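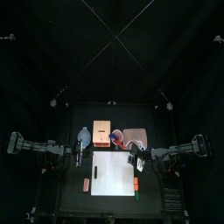
Shop Tips: Good Practice for a Two-Arm Bench Cell

Last revised Dec 7, 2022

The tips on this page cover small cells with two arms mounted on opposite sides of one table, working with light household and office items. They are written for people who set up and run the bench day to day. They do not replace the risk assessment for your machine or the manual that came with it. Where the manual is stricter, follow the manual.

Before power-on

Walk the cell once with your hands free. Look at the table, then the mounts, then whatever is overhead. Most people look at the table only.

Check the emergency stop by pressing it, confirming that both arms lose drive power, and resetting it. Do this at the start of each shift and after any work on the wiring. One stop must act on both arms. Two separate stops, one per arm, are not acceptable on a shared table, even if each is labeled correctly.

Read the speed limit on the controller screen before enabling. It can change after a software update. At the Stadden shop we found the manual-mode limit reset to the factory value in July, and the only sign was one line in the startup log.

Cables and drapes

Any cable that crosses above the table has to stay clear of the arms in every pose they can reach, including poses no program uses. Jog each arm to its highest point at low speed and look at the gap. If the cable moves when the arm moves, it is too close.

Tie cables at both ends. A cable held at one end will sag over time.

Fabric lining cuts glare and keeps the background even, but it is still fabric. Use flame-retardant cloth with a rating you can produce on paper. Pull it tight and fasten it at the frame. Keep it off motor housings, power supplies and vents. Vacuum it when you clean the table, as dust on black cloth ends up on the work.

Marking out the table

A matte black top is easy on cameras and hard on people. Dark grippers over a dark surface are difficult to judge by eye, so do not estimate clearance from a standing position. Jog down in small steps and stop on a measured height.

Mark the shared zone, meaning the part of the table that both grippers can reach. Put the marks in the program as well as on the bench. Only one arm enters the shared zone at a time unless the task is a handover. For a handover, write down which arm waits and which arm moves. "Both approach" is not a procedure.

Rest positions belong outside the shared zone. If an arm has to cross the zone to get to rest, change the rest position.

Placing items

Start tall items at the back and flat items at the front. A bottle in the front row forces each reach to go up and over, and the wrist is at its least predictable there.

Leave a finger-width plus clearance on both sides of anything to be gripped. Measure the fingers open.

Thin stock such as cards should be picked by the edge and carried low. Set the grip force from a test on a spare card. Too little and the card swings, too much and it creases and will not release square.

Clear plastic bags are the item we get asked about most. Depth cameras read them badly, and a loose bag can be drawn into a joint or stuck to a finger pad. If a bag is part of the task, it gets its own spot and nothing else is placed within reach of its loose edges. If it is only packaging, take it out before enabling.

Writing boards slide. Put non-slip sheet under them and check that the corners sit flat. Markers roll, so lay them against something or use a holder. Cap them. Dry ink in a gripper pad is slow to remove, and solvent shortens the life of the pad.

Hand tools with a point or an edge stay off the bench unless the task calls for them. When it does, the tool starts with the handle toward the gripper that will use it.

Labels and lights

Labels on the arm mounts must be readable from where the operator stands. If you have to lean into the cell to read one, post a copy outside at eye level. Veerle Hoekstra at De Haan prints hers on yellow stock and replaces the full set every year whether it is worn or not.

Do not treat a small indicator light as a safety signal until you know what it means on your unit. On some mounts orange means standby, on others it means a fault, and on a few it only shows that the supply is live. Write the meaning on the posted copy. Lights hidden from the operator position do not count as a warning.

Reaching in

No hands in the cell while drive power is on. This includes straightening an item, and it includes arms that look stopped - an arm waiting on a timer and an arm that has finished look the same.

The order is: stop the program, remove drive power, reach in, step back, look, restore power, restart at reduced speed. Run the first full cycle at reduced speed every time.

Resetting the bench

Keep a layout sheet for each task. Ours are filed by number, and sheet 17 is the one for card and board work. The sheet shows where each item starts and which arm handles it. If an item is swapped for another of the same kind, note it. A bottle with a different shoulder is a different bottle to the gripper.

Wipe the table with a lint-free cloth. Skip polish of any kind.

Monthly checks

Mount bolts: check against the torque mark. If the mark is broken, retorque and re-mark.
Frame brackets: push by hand. Any movement gets fixed that day.
Finger pads: replace at the first cut or glazed patch.
Clips and clamps on the front rail: confirm they do not project into the reach of either arm.
Camera position: run the calibration target and log the result.
Stop circuit: full test with both arms moving at reduced speed.

Log entries carry initials and a task sheet number. The Canetow log template works for this and fits on one page.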